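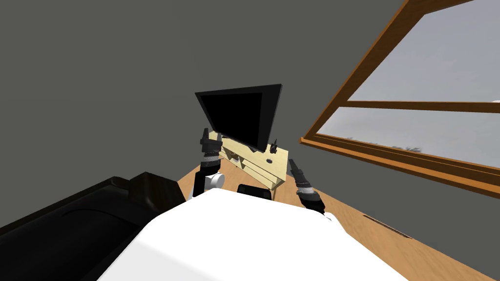 Robot with two arms and grippers, computer-rendered view.

Brabec Match Day Screen Hire
Outdoor screen package for gardens, clubhouses and village greens

Product reference: 594
Supplied by: Dindmont Event Equipment, Vindthorpe
Prices valid from 1/7/26

Overview

The Brabec package provides a large outdoor screen, a sound system and the necessary cabling for private and club gatherings on match days. It is intended for hosts who wish to show live football, rugby or cricket to invited guests in the open air. The package is offered for hire only and is not available for purchase.

The screen remains readable in daylight and may be used for morning, afternoon and evening fixtures. Hirers planning a lunchtime kick-off in bright weather are advised to place the screen with its back to the south.

What is included

Screen panel on a wheeled steel stand
2 loudspeakers with stands
Mixing unit with microphone, for announcements and raffles
Weatherproof extension lead
Rain cover for the screen panel
Ground mats for use on grass
Printed setting-up guide

Seating, shelters, catering equipment and generators are not part of the package. Shelters may be added from the Zutura range, subject to stock, and are delivered on the same vehicle.

Space and ground

The stand requires firm, level ground. It must not be placed on a slope, on loose gravel or on decking raised above the surrounding ground. A clear strip should be left behind the screen for ventilation and for access to the cables. The delivery crew will decline to set up the stand where the ground is unsuitable, and in such cases the delivery charge remains payable.

Gateways and side passages must be at least 97 cm wide along the whole route from the road. Hirers with steps or narrow turnings should tell us when booking.

Power and signal

The package runs from an ordinary household socket. An outdoor socket protected by a circuit breaker is preferred. The hirer provides the television signal, whether by set-top box, aerial or internet connection, and is responsible for any licence or subscription needed to show the broadcast. A domestic subscription does not normally cover clubs, public houses or events to which the public is admitted. Please check the position with your provider before booking.

Weather

The rain cover must be fitted whenever the screen is switched off. The screen may be used in light rain. In strong wind it must be switched off and lowered in accordance with the printed guide. Where the crew considers conditions unsafe on the day, the hire may be moved to another date within the same season at no further charge.

Hire periods and charges

Single day, delivery in the morning and collection the same evening: £485
Weekend: £760
Season booking, one hire for each home fixture: price on application
Refundable deposit, all hires: £250

Delivery within Vindthorpe is included. Addresses outside the town are charged by distance, and the charge is confirmed in writing before the booking is accepted. Season bookings beginning in September should be made early, as the opening fixtures are much in demand.

Cover and liability

The equipment is insured by Dindmont Event Equipment during transport and setting up. From the time the hirer signs the delivery note until collection, the hirer is liable for the first £2,000 of any loss or damage. Food and drink should be kept away from the mixing unit and loudspeakers. Barbecues and fire pits must not be lit beside the screen or its cables.

Cancellation

Bookings cancelled more than fourteen days before the hire date are refunded in full. Bookings cancelled after that time are charged at half the hire price. The deposit is returned in all cases where the equipment has not been delivered.

Enquiries

Bookings and availability: Erlinda Agbayani, Hire Desk
Site visits and access questions: Delyth Vaughan, Deliveries

Please quote the product reference, the full address of the event and the kick-off time in all correspondence.

Related items

Zutura garden shelter, open sides
Zutura garden shelter, with walls
Folding bench set
Additional loudspeaker pair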